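드레쿠스(Drekus) 동아리 타래 이어감. 지난 타래가 너무 길어져서 새로 팜

이번 학기 과제는 옷 개기. 정확히는 손에 쥐는 그리퍼로 사람이 직접 개는 시연 모으고 그걸로 정책 학습. 목표 시연 400개. 학기말 발표 전까지

우리 팀 이름 Ji임. 이유 없음. 등록 마감 2분 남기고 두 글자 친 게 그대로 들어감

옆팀은 수건만 한대. 네모난 것만. 부럽다 진짜

우리는 옷이랑 담요랑 다 섞인 침대 위에서 하기로 함. 회의때 내가 우김. 책상 위 흰 천에서만 되는 정책은 작년 선배들이 이미 했고 발표날 딴 책상으로 옮기니까 바로 망했음

오늘 작업. 분홍색 플리스가 타깃이고 밑에는 꽃무늬 담요. 무늬 위에 무늬라 경계 찾기 어려울 거 같아서 일부러 이렇게 감

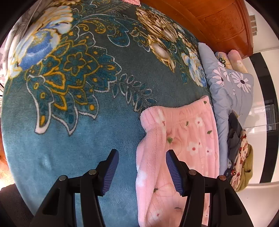 Vevadeck: 근데 무늬 있는 배경 처음부터 넣으면 수렴 너무 느리지 않아요? 저희는 단색으로 먼저 돌리고 나중에 섞었는데 그게 나았어요. 그리고 시연 속도 사람마다 다르면 그것도 꽤 문제됨

ㄴ 앗 감사합니다. 단색 먼저는 생각 안해봄. 비교용으로 반반 돌려볼게요

ㄴ 속도는 이미 문제임ㅋㅋ 나는 한 벌에 19초 잡고 하는데 팀원 하나는 그 두배 걸림. 걔 게 더 예쁘게 개지긴 함... 뭘 정답으로 칠지 못 정했다

암튼 계속

수집 규칙 바꾼 거 적어둠 (팀원들 이거 보고 하세요)
- 잡기 전에 손가락 벌린 상태로 잠깐 멈추기
- 놓친 것도 지우지 말기. 실패 폴더로
- 접는 방향은 허리쪽에서 아래로. 수건류는 긴 쪽부터
- 파일명 띄어쓰기 금지!! 저번에 변환 스크립트 다 터짐

플리스가 생각보다 까다로움. 얇은 면티는 한 장만 집는 게 어려운데 플리스는 두께가 있어서 집기는 쉬움. 대신 접어놓으면 자꾸 다시 일어남. 꾹 눌러주는 동작을 따로 넣어야되나 고민중

그리고 밑에 담요도 털이 있는 재질이라 살짝만 깊게 들어가면 담요까지 같이 물어버림. 손목 각도 눕히니까 좀 나음. 높이가 진짜 관건. 손끝이 천 가장자리 바로 위에 왔을때 한번 멈추고 들어가는 걸로 통일하자
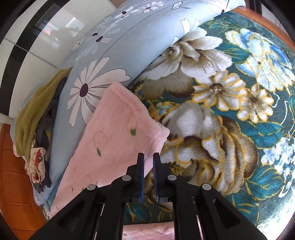
각도 얘기 이어서. 너무 눕히면 이번엔 연결 팔 부분이 천에 쓸림. 그래서 비스듬히 들어가서 집는 순간에만 살짝 세우는 게 제일 나았음. 글로 쓰니까 이상한데 다음 모임때 보여드림

패드는 아직 기본 골 있는 고무. Pinmont에서 파는 부드러운 패드로 바꿔볼까 했는데 예산 물어보니 이번 달은 안된대. 4월에 다시 신청하기로

프레임 수 확인함. 오늘 오전 세션 변환 끝난 게 3352프레임. 생각보다 적어서 로그 다시 봤더니 앞부분이 통째로 스킵됨. 타임스탬프 안 맞으면 그냥 버리게 짜놨네 누가 (나임)

고쳐서 다시 돌리는 중. 노트북 팬소리 이륙 직전

라벨은 일단 세 개로 감. 집기 / 접기 / 놓기. 정리하기도 넣자는 의견 있었는데 어디서부터 정리하기인지 우리끼리도 안 맞아서 뺌

질문 온 거. 왜 로봇팔 안쓰고 손으로 하냐
팔 예약이 꽉 차있음. 그리고 손으로 하면 하루에 모이는 양이 차원이 다름. 팔은 평가할 때만 씀

이따 밤 9시에 단색 배경 세트 찍음. 시간 되는 팀원 충전기 들고 오기. 저번처럼 배터리 나가서 중간에 끊기면 곤란

변환 다시 돌린 거 결과 나오면 밑에 이어서 올림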